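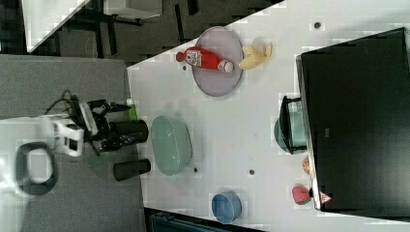 Fig. 1. White table with bowls, a plate, a ketchup bottle and a teal pot.

Week 2 notes: Sorting a mixed surface

OK, so last time I promised we'd get off the theory and onto some real clutter, and the table in Fig. 1 is my favorite kind, because kitchen stuff, toys and a big black monitor have all ended up on the same white top. Before you read on, take a minute and write down which thing you'd move first. Keep that note, we'll come back to it in February!

Most of you will say the ketchup. Fair enough, it's red and it's lying across the plate, so your eye goes right there. I'd start with the plate and the bottle together, though. When one thing rests on another I call that a stack (even if it's only two items), and stacks get taken apart before anything else gets a home. The banana is touching the plate too, so it comes along in the same step.

Next, look at what has drifted up against the monitor. The pot, the little orange ball and the toy strawberry are all along there, and that's what Heidrun Steiner calls "edge drift" in the Clotden reader. Small things collect against big things. You'll see it at home along the toaster, I promise.

Then the bowls, the light green one and the smaller blue one. I leave bowls for late in the job and use them as holders while I sort – the ball and the strawberry could go in the blue one for now, and the green one is big enough for the banana.

One argument we had in section: is the strawberry food or a toy? Toy! Sort by what a thing is for, even when it looks like lunch.

For next time: pick a surface at home, give yourself 7 minutes, and write up your order of moves on one page. Bring it on paper please, my inbox is a stack of its own.

Widad Kanaan | Curkine Household Studies, Room 80 | Back to top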